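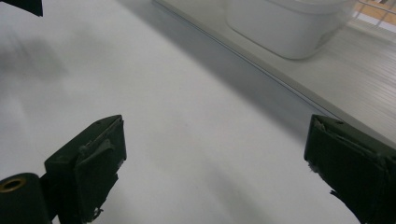
Sourdough trials, Ekcombe kitchen – December 11, 2019

Batch 14 came out of the oven just before lunch and I am rather pleased with it, though the crust is still paler than I'd like. I went back to the Restard flour after last time's disappointment (the Terkcombe one drank up the water and then sulked all night – lovely smell, mind you, and I may try it again in January with a longer soak). 200 g of starter, fed the evening before, and a good slow prove on the bottom shelf of the fridge, 14 hours in all.

Delia thought the crumb a touch gummy towards the base and she may well be right, as I cut it far too soon. So-yul had two slices with butter and asked whether there was any more, so opinions differ!

Next time: same dough, but proved for 21 hours, and leave the lid off for the last part of the bake. Must also remember to order more rye, and to write the oven setting down at the time – I have a 7 on the back of my hand and think that was it.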